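Buy the fingers first

Every July I get the same email from somebody who has just been handed a budget for their first robot arm, and every July they ask me which arm. Wrong end of the shopping list, I say, and then I go on for far too long, so I thought I'd put it up on the site and save us all some time.

When we did ours at Noltutstead I spent weeks comparing arms. Reach, payload, warranty, the lot. Nana Mahama, who was signing the forms, asked me one question — what does it cost when it's sat there broken? I hadn't a clue. I'd put down 2,477 pounds for "sundries" and thought I was being generous!

Sundries turned out to be the whole job. Spare fingertips, cables, a decent table, a mount for the wrist camera, lights that don't flicker. The Darkico quote looked dearer than the Ikora one until I noticed it had three sets of fingers in it and the other had none at all. Ask how long the spares take to come, too. Ours took 21 days, and that's a long time to look at an arm that can't pick anything up.

My other moan is test objects. People budget for fancy ones far too early (I did, I had a whole line for them). You can learn an awful lot from foam cubes on a table with a curtain behind.

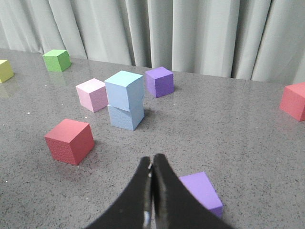
They're cheap, they come in plenty of colours, and if you squash one you haven't ruined anybody's week. Stacking one on another is quite enough of a challenge for a beginner. Loan Hồ wanted us to go straight to real packaging from the Yakubu line, and I do see why, but I'd still hold that money back until the simple stuff is boring.

So my rule now is to keep 30 per cent of the pot unspent when the arm arrives. Finance will hate it. Mine wanted it all committed by the Thursday, and I had to write a rather grovelling note to hang on to it.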